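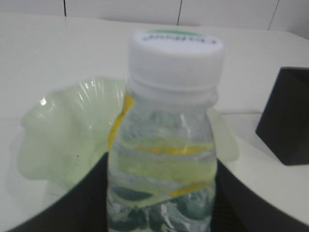

Yetunde Akinola
Fiction editor and night-shift technician

Hold

The arm stopped at 3,571. Ulises read the number off the panel and wrote it on the back of his hand, then saw there was a pad right next to him and wrote it there too.

"It's holding," he said.

"Holding what?" Bouchra was on the phone from the Matlow office.

"The bottle. It closed on it and it's just standing there with it."

"Did it fault?"

"No. It's green. It says grip okay."

She told him to leave it alone and call Dirk Lindemann, who had written the grip routine and had gone home at four with a cold. Ulises called. It rang for a long time. While it rang he looked at the wrist view on the monitor, the two black fingers with the little bottle between them, the white cap, the green plastic bunched up behind it on the table. He had looked at that same picture since October and could have drawn it.

"What's the force reading?" Dirk asked. He sounded like he was lying down.

"Eight."

"It should be five. Is it moving?"

"The number? No. Wait. Yes. It was seven when I called Bouchra."

Dirk said something in German, away from the phone. Then he asked if the gate was shut.

Ulises looked at the gate. It was shut. The key was in it, though, turned to bypass, with the Skerislow tag hanging off the ring. He had put it there himself after lunch to pick up a cap that had rolled under the table, and the arm had gone on working through the next hour with the gate meaning nothing at all.

"It's shut," he said.

"And the key?"

He thought about it for longer than he should have.

"It's on bypass."

"Okay," Dirk said. "Don't go in. Turn it back, and take your hand off it, and then hit the stop."

He turned the key. The light over the gate went from amber to white. He hit the stop, and the arm gave the short dull knock it always gave when the brakes came on. The fingers stayed closed. They were built to do that, so that nothing heavy would ever drop on a foot.

"Now it can't squeeze any more," Dirk said. "It also won't let go. There is a release on the back of the wrist, under the rubber. You'll need the small hex key."

"I know where it is."

"I know you know. Lock the power out first. Put your own lock on it."

His lock was in his jacket. His jacket was in the truck. He walked out across the lot at Prurkthorpe with no jacket on and got it, and walked back. Bouchra had hung up by then and sent a message asking for the log number. He typed 3,571 and put the phone away.

It took a quarter turn. The fingers came apart a little and he lifted the bottle out by the cap. One side of it had been pushed in, and it stayed in. He set it on the bench by the door.

Later he wrote the report. Under cause he put that the force target had drifted and the alarm had not been set to catch it. Under other conditions he wrote the time the bypass went on, and the time it came off, and his name. He read that part over – it was only two lines – and did not change it. Then he went looking for somewhere to keep the key that wasn't the gate.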